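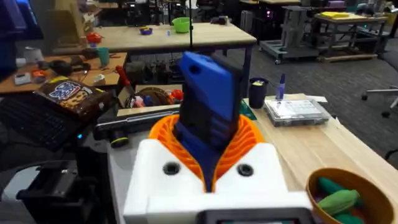

From: Driss Ramadan
To: foltdale-hydro list
Date: 2020-09-28
Subject: Re: Stage-discharge rating at the Jollham weir, low end

Answers inline, and then a longer note on the datum, where I think the real problem is.

> I have been through the gaugings you posted and I can't get the low
> end of the rating to behave. Above 300 mm of stage everything sits on
> one line in log space, with scatter I would be happy to publish. Below
> that the points split into two groups. One group follows the upper
> line down. The other is offset to the right, as if the weir were
> passing less water for the same stage.

Same result with my fit. I used a plain power law with the offset left free, and the residuals below 300 mm are clearly in two populations. The split does not line up with who did the gauging or which current meter was used. It does line up with the date. All of the offset points come after the November work on the left bank.

> Is it possible that the crest was damaged? A chip in the concrete
> would go some way to explaining a shift that only matters at low flow.

A chip would move the points the other way. A lower crest passes more water for a given stage, and we have less. For damage to explain it you would need the crest to have gained height, or something sitting on it. Weed on the crest does that, but weed comes and goes with the season and this offset has not moved since it appeared.

> Also, which recession did you use for the base flow estimate? The
> spreadsheet has two tabs and they don't agree.

Use the second tab. The first was fitted before I removed the pumping days at Prirnevau, and it should have been deleted. I have renamed it so that it can't be picked up by mistake. The rest of the workbook already points at the second tab.

> Last thing. Does anyone still have the levels from the original
> survey? The copy in the shared folder is missing the second page.

Yes, I have a paper copy of both pages and have put a scan in the folder. The second page holds the check levels and the closing error. Please keep them together.

Now the datum. The staff gauge was taken off its backing board during the bank work and put back afterwards. The contractor's note says it was refixed "to the existing marks". I went down with a level and closed a loop from the benchmark on the bridge abutment to the gauge zero and back. The loop closed to 2 mm, good enough for this purpose. The gauge zero came out 9 mm lower than in the original survey. A gauge that sits low reads high, so every stage since the refixing is overstated by the same 9 mm.

At high stage that is lost in the scatter. At low stage it is a large part of the head over the crest. Take a reading of 95 mm. If the zero is 9 mm too low, the true stage is 86 mm, and with an exponent near 1.5 the rating overstates the flow by about 16 percent. Seen from the gauging side, the measured flow looks too small for the stage, and that is the offset group in your plot.

I subtracted 9 mm from all readings after the refixing and ran the fit again. The two groups merge. A few points still sit high, all of them with under 90 mm of corrected stage, and I would leave those out. The meter is close to its minimum velocity there and the depth is barely enough to cover the propeller. If we want a rating that goes down that far we should be doing volumetric or dilution gauging and not arguing about the tail of a current meter.

What I propose for the record:

1. Leave the raw stage series alone. Apply the 9 mm as a dated datum correction in the derived series.
2. Keep one rating for the whole period. There is no evidence that the control itself has changed.
3. Flag flows below 90 mm of stage as estimated.
4. Relevel the gauge zero from the bridge benchmark once a year, and after any work on that bank.

Point 1 needs a start date. The contractor's note gives the month only. The logger trace has a gap of several hours and comes back with a small step up, which I take to be the refixing, as the logger was reset to the staff afterwards. I would use the end of that gap. If anybody has a field sheet that says otherwise, please send it.

Abdel Rahman is a separate matter. The offset there is of similar size, but that gauge was never moved and the approach channel has silted badly – I measured 119 mm of soft material at the upstream section. Velocity of approach is no longer small and the rating as published does not allow for it. I don't want to correct both stations in one revision and then have to separate them later. Jollham first.

The revised table and the fit script are in the folder with the scan. The script reads the correction from a text file, so if the start date changes you only have to edit one line – no need to touch the code.

Driss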